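Semon Wrist Torque Limiter, retrofit kit

Fits Jonduleck arms with serial numbers above 200. Replaces the original limiter, which could stick after long runs and let the gripper keep pulling on a door that had reached its stop. Rafferty withdrew the old part in May after 67 returns.
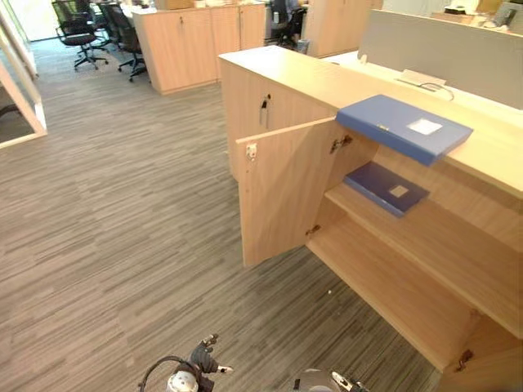
Can I keep running the arm until the kit arrives?
Only on open shelves - take cabinet doors and drawers off the task list first.

Kit contains limiter, seal and 9 screws. Reset fault code 2002 after fitting. Returns go to the Pletesville depot, attention Eimear Tully.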